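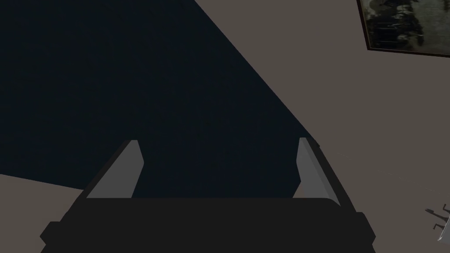

Talby Coastal Waters Meeting: Frequently Asked Questions

Last updated 2018-04-10

General

What is the Talby meeting?

It is a gathering of harbor towns, fishing groups, scientists and government delegates who share the waters of the Erraji Gulf. The subject this year is lost and abandoned fishing gear: nets, lines, traps and floats that stay in the water after the boats have gone home. The meeting is held in Talby and runs for five days.

Who is organizing it?

The Erraji Gulf Secretariat, together with the town of Talby. The secretariat has a small permanent office on Wukum Street and handles registration, documents and interpretation. The town provides the hall and local transport.

Is this a negotiation?

Partly. Delegations will discuss a draft text on gear marking and reporting. The text is voluntary. Countries that want to turn it into national rules can do so later under their own procedures. The first two days are open discussion, and drafting starts on the third.

Who chairs the sessions?

Vichien Noiphan chairs the main sessions. Ghislain Boychuk chairs the drafting group, which meets in the smaller room upstairs.

How does this relate to global talks on ocean plastic?

The meeting is regional and has no formal link to them. The final text will be sent to other regional bodies for their information. Delegations are free to refer to it elsewhere.

Registration

Who can register?

Government delegations, port authorities, fishing associations, research institutes and nongovernmental groups that work in the gulf. Individuals with no organization can attend the open sessions but not the drafting group.

We have 297 participants registered so far. The hall can take more, but desk space is limited, so large delegations may be asked to put some members in the gallery.

Is there a fee?

No. Travel, hotel and meals are paid by participants, apart from the lunches listed in the program.

Can I get travel support?

Small-scale fishing groups can apply for support covering one person's travel and lodging. There are 18 places. The form is on the registration page and needs a short letter from your group. If you have already bought a ticket, keep the receipt and the boarding passes. We cannot pay back upgrades or changes you made yourself.

I need a visa letter. How long does it take?

Allow 11 working days after your registration is confirmed. Send a scan of your passport page and the name of your organization exactly as it should appear. Most delays come from names that don't match the passport.

Can I change the name on a registration?

Yes, up to the last working day before the opening. Write to the registration desk from the same email address that was used to sign up.

Documents and speaking

Where are the documents?

On the Biline document portal. Your login is sent with your confirmation. Session papers are posted there as they are cleared, and the daily program goes up each evening. Paper copies are not handed out except for the draft text, which will be available at the desk in the entrance hall.

I can't log in to Biline.

Check that you are using the email address you registered with. After several wrong tries the account locks for an hour. If it is still locked after that, contact the documents office – the registration desk can't reset passwords.

How do I ask for the floor?

Send your name and topic to the documents office by noon the day before. Statements from delegations are limited to five minutes and statements from observers to three. Longer written versions can be posted on the portal. If you are reading from a prepared text, please give a copy to the interpreters beforehand.

Can observers propose changes to the draft?

They can send written comments at any time. A change is taken up in the drafting group only if a delegation supports it.

Does the draft cover gear lost before it takes effect?

Marking would apply to new gear only. Reporting is less settled. One version of the paragraph asks countries to report known sites of old gear, and another leaves this out. Both versions are in the current draft, in brackets.

Would small boats have to mark their gear?

The draft encourages it but allows simpler marks, such as a painted float or a tag with a harbor number. Each country would choose.

Who pays for removing old nets?

The draft does not say. A session on costs is planned for the second day. Port authorities have been asked to bring their own figures.

Practical matters

Where is the hall?

On the north side of Talby harbor, next to the ferry office. A shuttle bus leaves the railway station every half hour in the morning. Parking is for port vehicles only.

Is the building accessible?

The main hall, restrooms and cafeteria are on the ground floor. The upstairs room can be reached by elevator from the east entrance.

Will sessions be webcast?

The opening, the open discussion and the closing will be. The drafting group will not.

I'm a journalist. How do I get in?

Apply for a press badge with a letter from your editor. Badges are picked up at the east entrance, and you will need photo ID. Interviews with the chairs go through the secretariat's press office.

When will the final text be published?

Once it has been checked in all working languages. We expect this to take several weeks after the closing session, and registered participants will get an email when it is posted.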